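About Vindden

Vindden is a music magazine that doesn't trust music awards. We review the shows, read the rules, go through the shortlists and try to work out who picked the winners and how. Then we print what we found, along with record reviews, a few long interviews and a letters page that is usually angrier than we are.

We started in the back office of a record store in Oltholm, after the city's biggest radio station ran a listener poll for best new act. The winning band had played two shows. It also had the same manager as the station's breakfast hour. We wrote up what we could prove, which wasn't much, ran off 300 copies on the store's printer and left them on the counter next to the earplugs. They were gone by the weekend, though we suspect a fair number were taken by the band.

Today the magazine comes out five times a year. We print 700 copies of each issue and mail most of them to subscribers. We could probably print more. We have looked at the numbers, and every plan for growth we've been shown ends with us taking ads from the people who run the ceremonies.

What we cover

Mostly the public vote. Any show that says "you decide" gets a close look from us. Who wrote the shortlist? Can one person vote a hundred times? Are the totals ever published, or just the names? When a category quietly disappears between one year and the next, we ask where it went. The answer we get most often is that the format has been refreshed.

We also cover the smaller prizes, the ones with a paid entry form. Some of these are fine. Others charge a young band for entry, then for a table, then for the trophy if they want one each. We keep a running list of fees in the back pages and correct it when organizers write in, provided they send us the actual form.

And yes, we watch the shows. All the way through, including the part where two presenters who have never met read a joke off a screen. Some live performances are wonderful and we say so. Our review of the Alimano Music Night last May was mostly praise, and we lost a few subscribers over it.

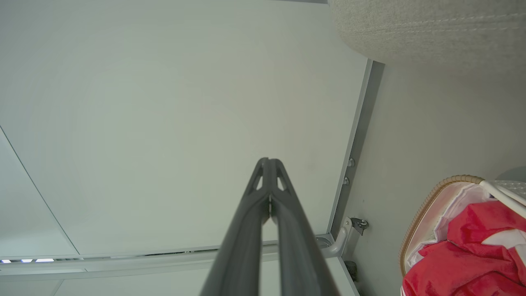
Issue 16, page 5

How we work

Our writers buy their own tickets. If a ticket can't be bought, we watch at home like everybody else, and the review says so. We don't accept travel, hotel rooms, gift bags or dinners. A gift bag did get through once. It held a candle, a phone charger and a voucher for teeth whitening, and it was returned with the voucher unused.

Nobody on staff votes on any award panel, and we don't let our reviews be quoted on posters for a show we've covered. Record companies may send us albums. They may not send us a second email asking whether we've listened to the album.

We get things wrong. Two years ago we accused the Soler Prize of adding a judge after the shortlist was out. The judge had been there from the start and had simply been left off the website. We ran the correction on the same page as the story, at the same size, and we still think the website should have been fixed sooner.

Our own award

We don't have one. Readers ask for one every winter, and a drinks company once offered to pay for the whole evening. We read the proposal carefully. It had a red carpet plan, a hashtag and a section called "Winner Alignment" that nobody in the meeting could explain to us. We said no.

The closest thing we have is the readers' list in the last issue of the year, where subscribers write in about records they liked. We print the letters and leave out the ranking. People have tried to work out a ranking anyway - they are welcome to, but we won't confirm it.

Money

Subscriptions pay for the printing and the postage, and most of the time for the writers. The rest comes from small ads, which we limit to instrument repair, rehearsal rooms, used records and the occasional lost cat. We publish our accounts once a year on the inside back cover. They aren't exciting reading, but we ask everyone else to show their numbers, so it would be strange to hide ours.

Writing for us

We read every pitch, slowly. Tell us what you want to look into and what paperwork you've already seen. A hunch is a fair place to start, but we can't print one. We're not looking for outfit roundups, prediction pieces or anything described as a love letter to something.

Back issues are for sale at the record store in Oltholm and by mail while they last. The first one is long gone. If you have a copy, we'd like to borrow it.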